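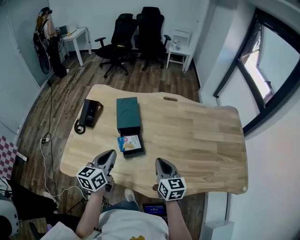 Fig. 1. Drawer-type box, teal, with the tray out and a printed card in it.

Packaging Basics, Handout 4: Drawer Boxes
Version 28/03/2021

Terms. The sleeve is the outer part. The tray is the part that slides. The card is any flat printed piece packed in the tray.

4.1 Fit
The tray must slide under light finger pressure. A tight tray scuffs the sleeve at the corners. A loose one drops out when the box is tipped. Check the fit with the card in place - an empty tray tells you little.

4.2 Packing order
Pull the tray out. Lay the card flat, printed side up. Close the tray with one hand on the sleeve. Devices and stands that ship with the box are set to one side until the card is in.

4.3 Test lots
The Arley lot was 300 boxes, opened and closed 100 times each. The Trirkska lot was 1,605 boxes and was checked for fit only. Do not compare the two directly. Results for both are in the May supplement.

4.4 Work surface
Keep the box clear of the table edge. Leave room in front of the sleeve for the full length of the tray.
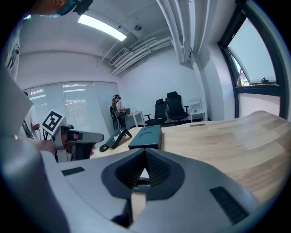
Adelino Macedo notes that 4.4 should also give a minimum clearance, and suggests one and a half tray lengths for left-handed packers. The value has not been tested. Use one full length in the exercise and record any case where it was too short.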